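Skutelero Read-Aloud Set

Short stories and classroom transcripts for elementary reading, version 2. Last updated August 23, 2020.

What's in it

Skutelero is a set of 300 short texts meant to be read out loud to kids in kindergarten through second grade, along with transcripts of adults reading them. It grew out of the Delel reading days, when grown-ups from all over town come into classrooms with a stack of picture books and have a wonderful time. We wanted to keep what happens between the pages too: the questions, the guesses about what comes next, the kid who has to tell everyone about his dog.

Most of the texts come from the Eswood classrooms. A smaller share was recorded in Cabanatuan, where the reading hour runs partly in English and partly in Tagalog. Only the English portions are in this release — we would love to add the rest!

Files

stories.csv holds one row per story: id, title, grade, word count, theme.
transcripts/ holds one plain text file per session, named by story id and classroom code.
wordlists/ holds the new vocabulary for each story, picked by the classroom teachers.
splits.txt lists which classrooms go in train, dev and test. Please keep classrooms whole when you split. The same kids show up again and again, and they repeat each other's jokes.

Themes

There are 18 themes, from weather to grandparents to things that roll. The kitchen stories are the ones we get asked about most. They are full of good plain nouns, and first graders have very strong opinions about what belongs on a counter.
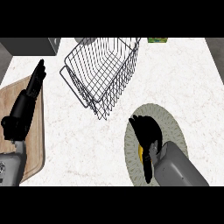
Kitchen theme: wire basket on a marble-textured countertop, with two robot arms.

Each story has one main theme and may have a second. If the second is blank, the teacher didn't think one fit. Don't read more into it than that.

How the transcripts were made

Sessions were typed up by hand from audio, then checked by a second person. Children appear as C1, C2 and so on, numbered fresh in every session, so C1 on one day is not C1 on another. Names of kids, pets and streets are replaced with a bracketed tag. The audio is not part of the release and won't be.

Laughing is marked (laugh). Everybody talking at once is marked (all), and there is a lot of (all).

Known problems

In 22 transcripts the page turns are missing. They still read fine, but skip them if you are lining up speech with pages.
Grade is the grade of the class, not the reading level of the story.
Curly and straight quotes are mixed in the older files.

Coming up

The next release is planned for November, with more second-grade sessions and a cleaner theme list. If you use the set in a classroom or a project, open an issue and tell us how it went — we read every one of them, and several of the word lists got better that way.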